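Speaker notes: Brosport open day, bathroom demo
Isla Ellery, Jul 21, 2023

Opening
Good morning. I have 5 slides and I'll stop for questions after the second part. I went to the open day at Brosport to see how their robot is run in an ordinary bathroom. Say here that I don't work for them and paid my own fare.

At the counter
Most of the demos were in the main hall. I spent my time in the bathroom, where the room is tight and everyone ends up near the sink. The man running the robot stood beside it with a controller in his hand and a harness over his sweater. There's a mirror the full width of the counter, so you can watch the gripper up close and the whole robot at the same time.

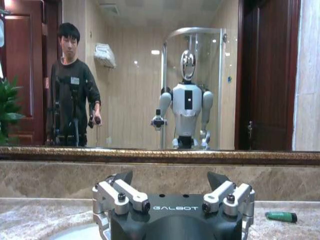
I asked the hosts why they picked a bathroom. They said kitchens get all the attention, and a bathroom has the same problems in less space. Hard stone, a curved sink, small things left lying on the counter. Mention that a mirror can confuse a camera. They told me Mastero, the planning software, treats mirrors as walls for now.
Pause. Let people look.

Both arms
Each arm ends in a black two-finger gripper. One can work at the sink while the other is over by the corner of the counter. Point out the soap bottle at the far left end. Reaching across a basin for something like that is harder than it sounds, and a person does it without thinking.
The hosts want 200 practice sessions in this room by November. They had 51 when I visited. 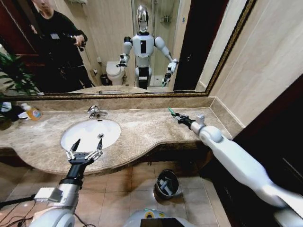 Questions
If asked about price: I wasn't given one.
If asked about Egan: separate project, different building, didn't see it.
Handout is on the table by the door. Brellari hosts the next visit, 4 places left, see me after.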